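Ticket 422: Shared printer drops off the network after the office move
Site: Trarkirstead, first floor
Opened by: Nighat Khattak
Assigned to: Zeeshan Cheema
Priority: Normal
Status: Closed
Opened: 2023-03-11

Nighat Khattak wrote:
Since we moved desks the printer by the window keeps vanishing. Jobs sit in the queue saying "Printer offline" and then sometimes all come out at once. Turning it off and on brings it back for a bit. It affects me, Atif and Shazia. Wajid says his is fine but he prints by USB. We have the Gallegos invoices to send out, so could someone look at it soon please.

Zeeshan Cheema wrote:
Thanks Nighat. Could you print the network page from the printer's own menu (Settings, then Reports, then Network) and tell me the IP address on it? Also, when it goes offline, does the printer's screen show any error, or does it look normal?

Nighat Khattak wrote:
Screen looks normal, just says Ready. The address ends in .20 and the page says "DHCP: On". I printed a second page after restarting it and that one ends in .20 as well.

Zeeshan Cheema wrote:
OK. The print queue on the server also points to .20, so the address is right at least when it has just been restarted. Next time it drops, please leave it alone and don't restart it. Print the page again while it is in that state and let me know.

Atif Bajwa wrote:
It dropped just now while I was sending the Tolus delivery notes. Page printed from the menu without trouble. Address is still .20. My jobs are stuck.

Zeeshan Cheema wrote:
I tried it from here while it was down. Ping to .20 gets replies, but they come from a different hardware address to the one on Nighat's page. Something else on your floor is using the same address. The range for automatic addresses starts at .20 and goes up to .200, and the printer used to have a reservation at .20 on the old router. I think the reservation was lost when the router was swapped in the move, and somebody has a device with .20 typed in by hand.

Has anyone set up anything new since the move? Label printer, phone, scanner, that sort of thing.

Shazia Malik wrote:
The label printer in the post area was moved from downstairs. I don't know who set it up. It has a sticker underneath with numbers on it, I can go and read it out if that helps.

Zeeshan Cheema wrote:
Yes please, the one that starts with MAC.

Shazia Malik wrote:
Sent you the number by email. I couldn't turn it over with the cables in so Wajid held it up while I copied it down.

Zeeshan Cheema wrote:
That matches. The label printer has .20 fixed in its own settings, left over from downstairs where it was on a separate network and did no harm. It also explains why restarting the big printer helped for a bit - the server picked up its hardware address again until the label printer next spoke.
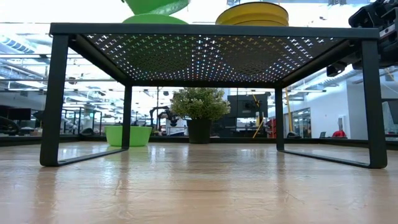

Steps taken:
1. Logged in to the label printer and changed it from a fixed address to automatic. It picked up a new one straight away.
2. Added a reservation on the new router for the big printer, so it always gets .20.
3. Cleared the stuck jobs from the server queue. Atif, you will need to send the Tolus notes again.
4. Changed the label printer port in Malteo to use its name in place of the old address.

Please all print a test page and reply here. Shazia, please also try one label.

Atif Bajwa wrote:
Test page fine. Tolus notes sent again and printed.

Shazia Malik wrote:
Label came out but the text is shifted to the left and the postcode is missing its last letter.

Zeeshan Cheema wrote:
That is the label size. Malteo went back to its default when I changed the port. I have put it back to the size you had before. Try again?

Shazia Malik wrote:
Good now.

Nighat Khattak wrote:
No drops so far and I have done 3 long runs of invoices. Happy for this to be closed.

Zeeshan Cheema wrote:
Closing. The old router's other reservations still need checking against the new one - I have raised that separately and put Wajid down as the contact on site.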